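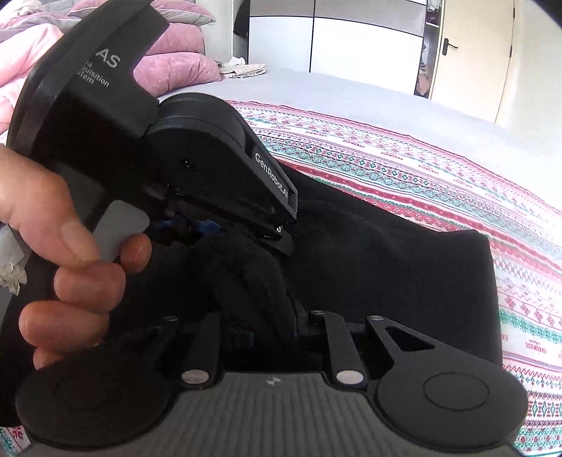

Photo: Minami project notebook, Doscombe apartment

Minami notebook, December, started at 4:10 p.m.

Finger drag on the hand-held gripper, and a pinch. Long entry, sorry, but I'd like the whole thing in one place before I drive back to Cillville and forget half of it.

The plan was 50 takes of picking up and folding dark clothes on the bed, all on top of the printed cloths so the fabric would stand out against something busy. The first hour was lovely. The grip felt light, the fingers came together evenly, and I had settled into a nice slow rhythm and was thinking we might even finish early (I should know better than to think that).

At take 19 the fingers stopped closing all the way. I could feel it in my hand before I noticed anything wrong at the tips - a soft, spongy stop, as if there were a pillow in there. I squeezed harder, which was silly, and something let go all at once and the linkage snapped shut on the side of my finger. No blood, just a red mark and a few words I won't write down. Still, it goes in the safety log tonight, and I'd ask anyone who has had the same thing and shrugged it off to put theirs in too. We are all a bit too brave with these because there's no motor in them.

What I think happened: when you come in low over something thick and loose, the material rides up past the fingertips and gets into the arms. Fleece is the worst for it. A ribbed cuff is nearly as bad, with all that stretch, and it will happily follow an arm into the joint when you close.
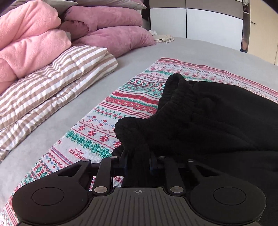 So I slowed right down and tried coming in from higher up, with the wrist tilted so that the tips reach the cloth well before the linkage does. Much better, though not a cure. I did 5 slow closes over the same kind of bunched fabric and got the spongy feeling again on the last one. That time I opened my hand and backed out gently, and it came free without any drama.

After that I stopped and had a proper look with a flashlight. There was lint wound around one of the lower pivots, a tight little gray ring of it, and I picked it out with tweezers over a cup of tea. The arm moved more freely afterward, but to my hand it still isn't quite as loose as its opposite number. Could be a bent washer, could be the screw done up too hard. I didn't have the small driver with me, so I left it alone.

Then the sad part, going back through the recordings. I've marked 13 takes as bad. In those the fingers look closed in the video while the opening value stays well above zero, so the drag had been creeping in for a good while before I felt anything. I'd like the start-up check to include an empty close every few takes, with the value read out loud. I believe the Novcombe people do this already and I remember thinking it was fussy. I take that back.

To do:
Swap the tight pivot screw and washer, compare both sides.
Try a thin sleeve over the lower joints. The old stretchy cable wrap might do.
Lint check and brush out at every break when we work with fleece.
If it feels spongy, open and back out. Don't squeeze.
Redo the bad takes once the gripper has been looked at, same bed, same cloths.

Packed up at 6:30. The gripper has a strip of tape on it saying DO NOT USE, please leave it on until I've had it on the bench.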